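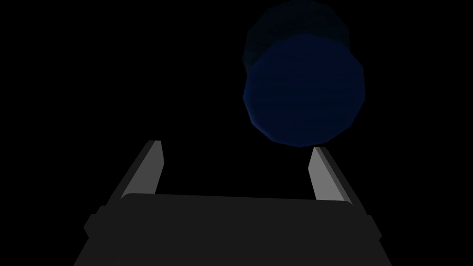
**4.2 Check the wrist view in Virine**

Load a test world before you tune the grasp planner. In the bare world, the blue sphere should show up ahead of the open fingers against black.

1. Open the Virine viewer and select the wrist camera.
2. Set the render rate to 50.
3. Load the room world and wait for the textures.
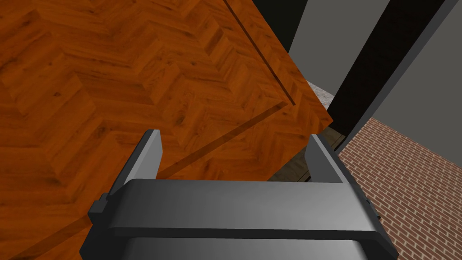
4. Set the planner timeout to 600 ms and press Plan.

**Note:** Gristau scenes need a cache of 4000 MB.

**Caution:** Do not send a plan to hardware until the collision check passes.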